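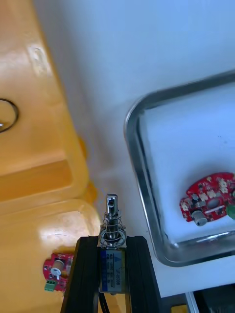 November, Fledgate visit — notes

Went over with Lucie and Comfort for the 10 o'clock slot. Josée Ouellet did the talking, Mélanie Carrier was on the laptop. Two other firms in the room, neither in our line of work, and both easily pleased.

The pitch: kitting. Mixed small parts in bins, arm picks the right one, puts it where it's wanted. They call the software Purkasetti. Parts were solenoids, red circuit boards and wire harnesses. Fair choice, I'll give them that, it's close to what we lose hours on at Kennedy.

Solenoids first. I wanted to see how it deals with the leads, as ours always arrive in a knot. Asked Josée whether the parts had been laid out for it. She said "lightly". Would like to know what heavily looks like. A few solenoids on a bare orange surface with daylight between the bodies is a long way from a carton tipped out by goods-in.

Also asked about glare. That plastic is shiny and scratched and the overhead lights bounce straight off it.

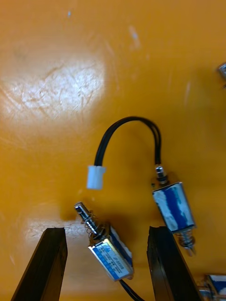
Mélanie says they retrain for each site's lighting and it takes 200 picks to settle. 200 good picks or 200 attempts? She went to check and we never got back to it. Chase.

Comfort's point, which I agree with: gripping by the metal body is the easy bit. The spring and plunger stick out of one end and a clumsy grab will bend something. Nobody offered us a figure for damaged parts. They had a slide claiming 560 picks a shift, no mention of what kind of shift or who clears up after it. Lucie's bench does better than that before lunch on a decent day — though not on harnesses, to be fair.

Harnesses were the part I'd come for. Red and black with crimp terminals, green and yellow twisted pair to a small white connector. Holding one just below the tape is sensible and is how I'd tell a new starter to do it. Pulling one out of a proper tangle is another matter, and I'd want that on our own stock before believing anything.
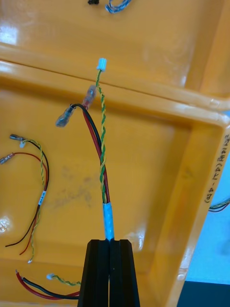 To do

Ask Josée for a loan day at Kennedy, our bins, our mess. 8 harness types, no tidying beforehand.

Get the damage rate in writing. Same for the 200.

Lise to dig out the Stema quote from last time so we can compare like with like. I remember it as dearer but with a real service contract.

Comfort to weigh up whether trays with dividers would get us half the benefit for almost no money. I suspect yes.

No order until the loan day's done.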